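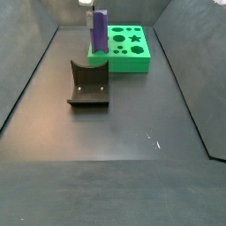
According to clubmentor_north, the error has to be in the hand-eye calibration, and there is no point touching the gripper until that has been redone. We have redone it twice and the fault is the same, so I would like a second opinion before the end of term.

The project is for the Eltport college robotics club. The arm has to pick up shaped blocks and place them in the matching holes of a sorter. Round pegs are reliable. The half-cylinder is not. It is held upright, taken to a point above the sorter and lowered. On a good run it goes in. On a bad run one edge of the flat end lands on the rim of the hole, the block turns in the fingers and the arm stops on the force limit. Out of 302 logged attempts with this block, a bit under half ended that way.

Already checked:
- Sorter position, measured with a pointer in the gripper. Repeatable.
- Black cradle in front of the sorter. The screws are tight.
- Grip force, at the Dukero controller default and one step higher. No difference.
- Lighting. Some runs were done with the side lamp off. No difference.

The descent is position controlled with a force threshold for the stop. There is no compliance on the wrist. Is this calibration, grip or control?

asked by padstow_gears
24 Nov 2023

flatbelt

Grip, most likely, with control making it worse.

If the round pegs go in from the same calibration, your position in X and Y is good enough. What a round peg does not test is rotation about the vertical axis. A half-cylinder has one correct angle, plus whatever the clearance allows. If the fingers close on the block while it is a few degrees off, you carry that error all the way to the hole.

Two things to look at.

1. Which faces the fingers are on. Plain flat fingers should be square to the flat side. If one finger is on the curve it is touching along a line, and the block can roll about that line as soon as the lower edge meets anything. Raising the force will not cure that. A pad with a shallow V on the curved side will.

2. What the arm does on contact. At the moment it stops, which leaves the block jammed at whatever angle it had reached. Back off by 2 mm, turn the wrist by one degree, go down again. Alternate the direction and widen the search each time. Give up after 20 tries and go back for a fresh pick.

Do the second first. It costs you an afternoon and no parts. Log the wrist angle at which each attempt succeeds. If the successful angles bunch on one side of zero you have a constant offset, and your mentor is partly right. If they are spread evenly, the block is moving in the fingers.

Comment by padstow_gears: Tried the search on a small batch. Successes are spread on both sides, with no obvious offset. The slowest one took 492 seconds because I had left the approach speed at the teaching value. Will print a V pad.

Comment by flatbelt: Keep the pad short. A long one will foul the top of the sorter when the block is down.

mothballed_plc

get a bigger gripper. we had the Annan one and never had this

Comment by flatbelt: Size is not the problem if the contact faces are wrong.

oxo_relay

Agree with flatbelt on the pad. One addition: check the height at which you grip. The further the fingers are from the lower end, the more a small contact force at the rim will turn the block. We moved our pick point down on the Trurklow arm last April and the jams became rare before we had changed anything in the code. You do need to open the fingers early and let the block drop the last few millimetres, otherwise they reach the sorter first.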